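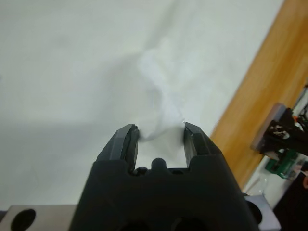 **Vass Linen Services to Open Second Laundry in Preltby**

PRELTBY, Jul 10, 2026 – Vass Linen Services will open its second commercial laundry next month in the former Flison bottling building on Jorker Street. The site will wash and press sheets, towels and table linen for hotels, clinics and restaurants.

The company signed the lease in June after 19 months of talks with the building's owner. Work on the drains and loading dock is finished, and the washers are being installed now.

Vass served 3,391 beds under contract at the end of the last quarter. Its first plant runs two shifts a day and has turned away new business since the winter.

"We had customers waiting on a list, and some of them had been on it a long time," said Annick Bélanger, general manager. "The new building lets us take them on without moving anyone's pickup day."

Existing customers will keep their current drivers and rates through the end of the year. Preltby accounts will move to the new site over four weeks, starting with restaurants. Customers will be told of their transfer date by letter.

Vass is hiring press operators, sorters and 2 route drivers. Applications are open at the front office and by mail.

Media contact: Hélène Hawthorne, Vass Linen Services, Preltby office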